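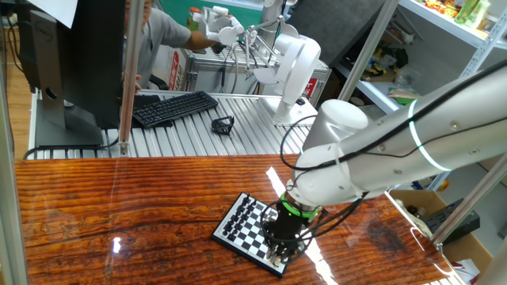 Figure 4. Magnetic chessboard on a high-gloss wooden tabletop.

4.2 Applying the Maintenance Coat

The Brenivow finish needs a maintenance coat when water no longer beads on the surface. Read the section on ventilation before opening the can.

1. Clear the tabletop and remove dust with a dry microfiber cloth.

2. Wash with Dadum cleaner diluted in lukewarm water. Wipe with the grain. Let the surface dry for 2 hours.

3. Sand lightly by hand with 1,000-grit paper. Stop when the shine is evenly dull.

4. Remove all sanding residue with a tack cloth.

5. Stir the finish. Do not shake the can.

6. Apply one thin coat with a foam pad, working from one short end to the other. Overlap each pass slightly.

7. Leave the top uncovered overnight.

NOTE: Dark streaks in the grain may look deeper in color while the coat is wet.

NOTE: Game boards, trays and lamps may be put back after 4 days. Lift them when moving them; do not slide.

CAUTION: Cloths soaked with finish can ignite on their own. Lay them flat outdoors to dry before disposal.

CAUTION: Do not use silicone polish before recoating. The new coat will not bond.

For polishing out scratches, see 4.3.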